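Home > Programs > Short Film Residency > Updates
Print this page | E-mail this page

Onutden Short Film Residency
Posts by the Residency Office, 2020-02-12

1/
The Residency Office confirms that applications for the Onutden Short Film Residency are open. The program supports directors, writers and editors who have finished at least one short film and are preparing a second or third. Please read the full thread before writing to the office.

2/
The residency takes place in Onutden in December. It lasts 19 days. Residents arrive together and leave together, and partial attendance cannot be arranged. Applicants who expect to be on a shoot during that month are advised to wait for the next edition.

3/
The jury will select 12 projects. Each project may bring 2 people, one of whom must be the director. The second person may be a writer, an editor or a producer. Cinematographers are welcome to apply as second members if they share a writing credit on the project.

4/
Eligible projects are fiction, documentary or animated films with a planned running time under half an hour. Music videos, commercials and television pilots are not eligible. Films that have already completed principal photography may apply to the editing group only.

5/
There are three working groups: script, editing and sound. Applicants choose one group on the form. The jury may suggest a different group when it makes an offer, and the applicant is free to decline that suggestion without losing the place.

6/
The script group will be led by Jaanus Žukauskas, who has taught dramatic writing at the residency since its second edition. He reads every script in the group in full before arrival. Drafts sent after the reading deadline will be discussed in the sessions but will not receive written notes.

7/
The editing group works at the Ziker post-production rooms, a short walk from the main house. Residents bring their own footage on two separate drives. The rooms are open in the evenings -- residents sign in at the front desk and return the key the same night.

8/
The sound group will share a mixing room with the editing group on alternate days. A full mix is not the aim of the program. Residents should expect to leave with a sound plan, a clean dialogue track for selected scenes and a list of what still has to be recorded.

9/
Materials required: a synopsis of one page, a director's statement of one page, the current script or a rough cut, and a link to one finished short film. Links must work without a password until the jury has met. Expired links are the most common cause of incomplete applications.

10/
Scripts may be written in any language, provided an English translation is attached. The translation does not need to be certified. Finished films must carry English subtitles. Applicants who cannot afford subtitling may send a dialogue list in English with time codes.

11/
There is no application fee. The residency covers shared lodging, breakfast and lunch, and local travel. Travel to Onutden is paid by the resident. A small number of travel grants are available through the Wellell Fund, and the request box is on the last page of the application form.

12/
A note on the Wellell Fund: a travel request is read only after the jury has made its selection. Jury members do not see it. Asking for a grant has no effect on an applicant's chances of being selected.

13/
Lunch is served in the main house at one o'clock. Evening meals are not provided, but residents have use of the shared kitchen. Dietary needs should be listed on the arrival form, which is sent with the letter of acceptance.

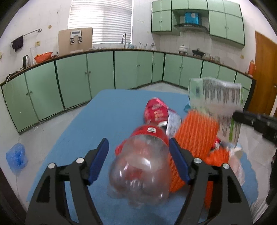 Plastic bottle and a snack bag on the table.

14/
On the final evening, each project presents a scene, a reading or a sound extract at the Sriwong Cinema. The evening is open to the public. Presentations run no longer than ten minutes, and residents who prefer not to show unfinished work may give a spoken introduction in its place.

15/
All rights in the projects remain with their authors. The residency asks only for a line in the closing credits of the finished film and one viewing copy for its library. The library copy is used for study on the premises and is not lent or screened in public.

16/
Applicants who were not selected in earlier years may apply again, including with the same project. In that case, please add a short paragraph -- no more than half a page -- on what has changed in the script or the cut.

17/
Each application receives a reference number when it is submitted. Please quote it in all messages. As an illustration of the format, an applicant with reference 3607 should write "Ref. 3607" at the start of the subject line. Messages without a reference take longer to answer.

18/
The jury's decisions will be sent by e-mail to every applicant, selected or otherwise. The office regrets that it cannot give individual comments on projects that are not selected. A waiting list will be kept, and those on it will be told their position.

19/
Correction to post 9: applicants to the sound group should send a rough cut with the production sound as recorded. A script alone is not sufficient for that group. The application form has been updated to match.

Print this page | E-mail this page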